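Pinza multidedo Kikau K4 para vaciado de contenedores

Pinza de dedos metálicos para recogida de piezas mezcladas. Se monta en la muñeca del brazo con cableado exterior. Carrera de apertura: 80 mm. Repetición de agarre configurable, hasta 5 intentos por pieza.

Para comparar pinzas, Braltberg utiliza un contenedor metálico con un panel divisor sujeto con pinzas de resorte y un brazo KUKA. El surtido incluye un recogedor de plástico blanco, un rollo de cinta, un vaso translúcido azul y un pato de juguete – geometrías y acabados distintos en un mismo vaciado.

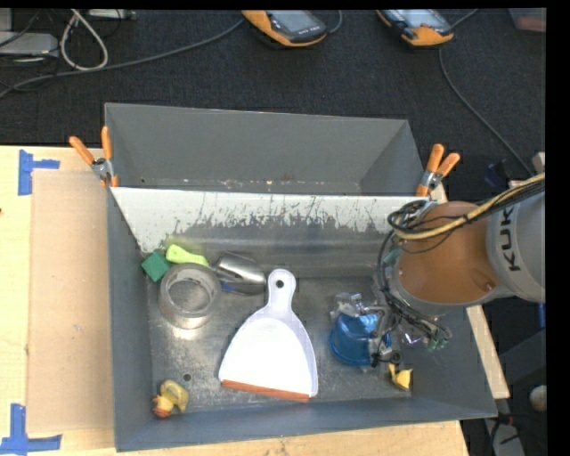 Condiciones de ensayo

Cada pinza completa 10 vaciados con el mismo surtido. Se registran agarres fallidos, piezas caídas y contactos con la pared. Protocolo: Sofia Andreadis. Revisión: Hervé Arnaud, 3 de junio de 2026.

Suministro

Pinza, mazo de cables y 4 dedos de repuesto. Brida adaptadora no incluida – consultar según modelo de brazo.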